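Product Review: Cloler Finger Kit for Small Robot Arms

Shared Workshop Equipment Reviews
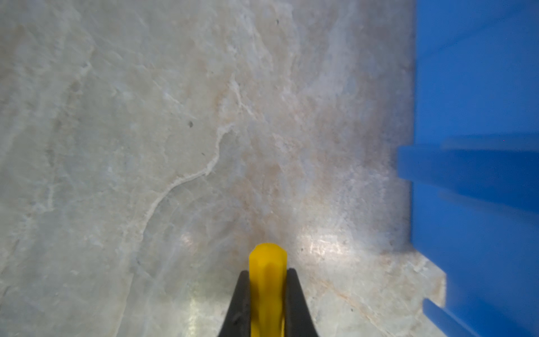
Pillai, commenting on the draft of this review, asked whether the kit would hold its alignment over a full month of use, and wrote that the supplier's fitting guide was "too short for a first build." Both points are addressed in what follows.

The Cloler finger kit is sold to builders who wish to replace the jaws supplied with a small robot arm. The workshop purchased one kit in July and fitted it to the arm at the Atska bench, where members test pick-and-place routines on household objects.

Assembly took one evening. The printed guide covers the mounting screws adequately but gives a single paragraph to setting the closing distance. Members without earlier experience of the arm required help at that stage. The screws supplied were of good quality, and one spare of each size was included.

The kit was then run for 2000 closing cycles at the default speed. Alignment was checked by gauge at 1000 cycles, when no adjustment was needed. At 1017 cycles the controller reported a position error and stopped. The cause was a loose cable connector on our own arm – no fault was found in the kit – and the run was completed after the connector was reseated.

Grip was satisfactory on boxes, cups and folded cloth. Results were weaker on thin, flat items such as cards, which the fingers pushed along the surface in more than 41 attempts. Builders who expect to handle such items should consider the Hultora set, which has a narrower tip, although it is slower to fit and requires an additional bracket.

With regard to the first question raised, the cycle test does not replace a month of ordinary use, and the alignment will be checked again each Wednesday before the open session. On the second, we agree. A longer guide with drawings would be welcome.

The kit is recommended for general work at home or in a shared workshop. It is not recommended for flat items. Members may reserve the Atska bench through the usual sign-up sheet.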